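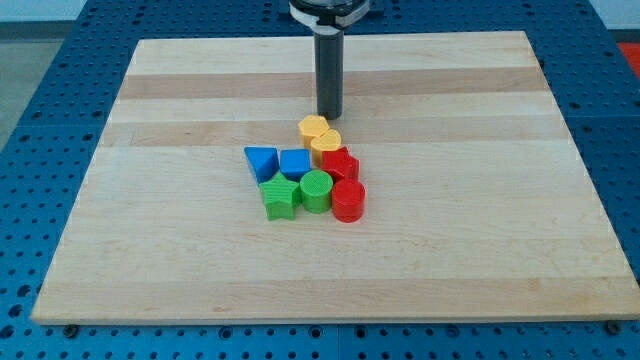

The board, finally oiled (and the blocks)

So the board. Strips of pale wood running the long way, with one wide darker band across the back and a skinny one below it. I love that band. Žofie wanted to swap that strip out for a lighter one and I said no, leave it, it's the only bit with any character.

Mineral oil, 2 coats. Wiped the first one off too soon, I think. Left the second overnight in May humidity, which was a mistake – still a bit tacky at breakfast. Sanded with 400 before that. My arms hurt. If you do this, go with the grain and don't answer the phone halfway thru.

Blocks next. Chunky plastic ones, yellow, blue, red, green, with those fine ridges on top. I go back and forth on the ridges. Jirayu says sand them off. I kind of like how they catch under a fingernail, and little kids seem to go straight for the texture. So they stay.

Colors I'm happy with. They look good on the pale wood, better than they did on my gray kitchen counter. The hexagon is my favorite shape, don't tell the others.

Things still to do:
- a bag or box for them, something with a drawstring maybe
- round over the front lip a touch more
- find out if Majdi still has that beeswax, I'd rather finish with that then more oil
- try a purple? probably not

Spent roughly 70 dollars on the whole thing counting the sandpaper, more than I said I would. Fine. It was going to be a cutting board for my mom and now it's clearly not going to be a cutting board for my mom.

Have to run, bread's in.

Comments

Kamonchanok Suwannarat
Keep the dark strip!! What grit did you start at? Mine came out fuzzy after the first coat.

Majdi Farah
I have half a tin left. Come get it before I use it on the stools.

Linov
no purple. orange

Žofie Lukáč
I still say lighter strip.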